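Section 4: Loading a Practice Cabinet and Running the First Reach

This section covers the Bavness simulator, desktop edition. Finish Section 3 (installation and license key) first. You need a user account with write access to the project folder. No physical arm has to be connected for any step in this section.

Before you start

Close any other program that uses the graphics card. Bavness needs 14 GB of free disk space for the furniture library. If you skipped the library during installation, run the installer again and select Furniture, Set A. Your existing projects are not changed.

Note: Projects saved before the August update open in read-only mode. Use File > Convert Project to edit them. Conversion keeps the arm position but resets the lighting.

4.1 Create the project

1. Open Bavness and choose New Project.
2. Under Template, select Dolholm Cabinet Reach.
3. Type a project name. Do not use slashes or periods in the name.
4. Leave Physics Step at 2 ms.
5. Click Create. The first load is slower than later ones. Wait until the status line reads Ready.

4.2 Place the arm and the cabinet

1. In the Object list, click Arm, then click Snap to Floor.
2. Click Cabinet, then click Snap to Floor again. Each object has to be snapped separately.
3. Open the Distance panel and set Base to Cabinet to 700 mm.
4. Check that the Overlap field is blank. If it shows an object name, move the cabinet away from the arm until the name clears.

Caution: Do not change the scale of the cabinet to make it fit. Scaling changes the outside shape but leaves the drawer travel as it was, and the drawer will jam partway out. Pick a different cabinet from the library.

4.3 Run the first reach

1. Open the Motion tab and select Reach, Upper Corner.
2. Set Speed to 300 mm per second or lower.
3. Click Preview. The planned path is drawn as a line. If any part of the line is red, go back to 4.2 and check the distance.
4. Click Run.
5. Click Pause when the gripper is at the top of the cabinet. The fingers should point down, with the elbow raised and the forearm sweeping up toward the cabinet.

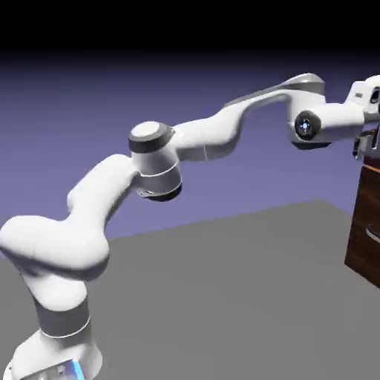
4.4 Adjust the view

1. Hold the right mouse button and drag to orbit. Use the wheel to zoom.
2. To look closely at the fingers, select Hand in the Object list and press F.
3. To go back to the starting view, press Home.
4. To store a view, choose View > Save View and give it a name. Saved views stay with the project and are included when you export it.

Note: The view can be changed while the arm is moving. The Distance panel cannot be edited until you click Pause or Stop.

4.5 If the reach does not finish

Arm stops early: Open the Log tab. "Joint limit" means the cabinet is too far away or too high. Reduce the distance in small steps and preview again.

Fingers pass through the cabinet: Contact is turned off. Go to Settings > Physics and check the Contact box, then restart the run.

Motion is jerky: Lower the shadow quality under Settings > Display. Do not raise the Physics Step to correct this.

4.6 Save and close

1. Click Stop. Closing while paused discards the log.
2. Choose File > Save.
3. To use the motion in Section 5 (Drawer Pull), choose Export Motion and keep the default file name.

Section revised September 27, 2025.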